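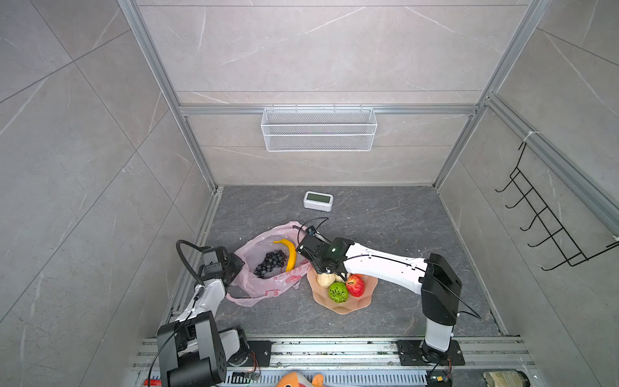
Trumovitz has closed its second round of shelf-life trials on fruit sold in perforated bags. The trial compared 2,000 retail packs held at store temperature with a control group kept in sealed film. Packs were weighed on arrival and again at 52 hours. Weight loss was higher in the perforated bags, but mold counts were lower, and the grower group has asked for a repeat with thicker film before it changes its order for the spring.
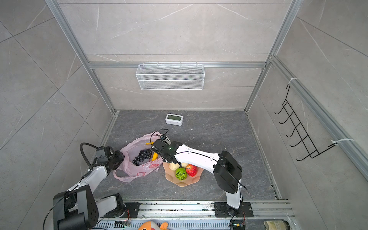 STORAGE AND HANDLING

Devix has revised its guidance on backroom humidity. Stores with one cooler should keep leafy greens and stone fruit on separate shelves — the old chart allowed them to share. The new chart applies to sites under 600 square feet. Larger sites keep the present settings until the fall review. Door logs are still required.
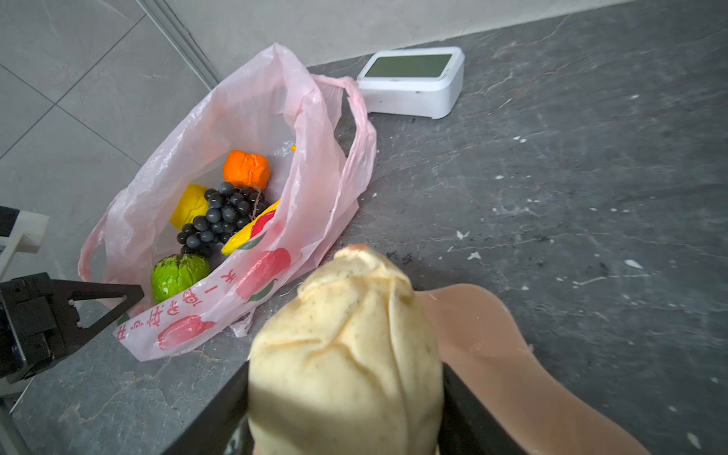
SAENGTHONG, March — The wholesale market here will move its opening to 4 a.m. for the dry season. Stall fees stay the same. Cilorum, which runs the cold dock, will add 100 pallet spaces on the north side and bill them by the half day. Buyers with standing orders must confirm their dock slots in writing before the change takes effect.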